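Fenmont erweitert Lagerstandort Vavness und stellt Sortiment für Kleinaufbewahrung um

Vavness, 26.12.18. Die Fenmont GmbH, Großhändler für Haushalts- und Büroausstattung, hat den zweiten Bauabschnitt ihres Logistikzentrums in Vavness in Betrieb genommen. Die Lagerfläche wächst um 2.347 Quadratmeter. Die Bauarbeiten hatten im Juli begonnen und wurden im vorgesehenen Kostenrahmen abgeschlossen.

Der neue Abschnitt ist als Fachbodenlager mit zwei Ebenen ausgeführt und nimmt überwiegend kleinteilige Artikel auf. Dazu zählt die Warengruppe Kleinaufbewahrung mit Schubladenboxen, Einsätzen und Schmuckablagen, die bislang auf mehrere Außenlager verteilt war. Die Kommissionierung erfolgt künftig beleglos. Nach Berechnungen des Unternehmens verkürzt sich die Durchlaufzeit je Auftrag um rund 15 Prozent.

Kleinaufbewahrung aus getöntem, durchsichtigem Kunststoff sowie Schmuck 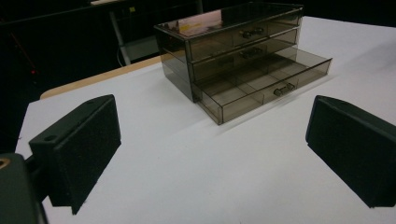
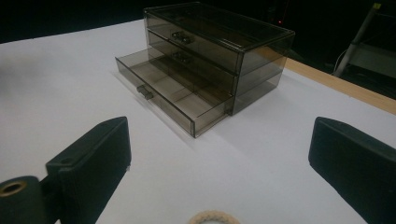
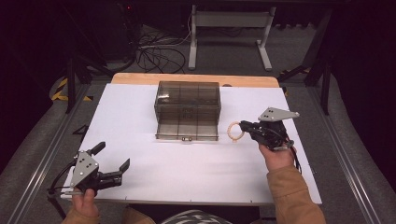
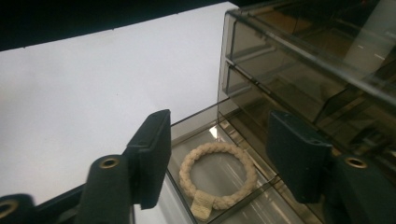
Zum Jahreswechsel führt Fenmont die bisher getrennt verwalteten Linien Arriaga und Adel in einem gemeinsamen Artikelstamm zusammen. Bestehende Artikelnummern bleiben gültig und werden um eine zweistellige Kennung für die Verpackungseinheit ergänzt. Kunden mit elektronischer Bestellanbindung erhalten die aktualisierten Stammdaten als Gesamtdatei. Eine Anpassung der Schnittstelle ist nicht erforderlich.

Die Mindestbestellmenge für Artikel beider Linien beträgt einheitlich 6 Stück je Position. Für Ersatzteile und Einsätze gilt keine Mindestmenge. Mischpaletten können weiterhin ab Lager Vavness abgerufen werden. Rücksendungen sind ausschließlich an die neue Warenannahme an der Nordseite des Geländes zu richten. Bereits erteilte Rücksendenummern behalten ihre Gültigkeit.

Über Fenmont
Die Fenmont GmbH beliefert den Fachhandel mit Artikeln für Haushalt, Büro und Ladenbau. Sitz der Gesellschaft ist Vavness.

Pressekontakt
Fenmont GmbH, Unternehmenskommunikation, Vavness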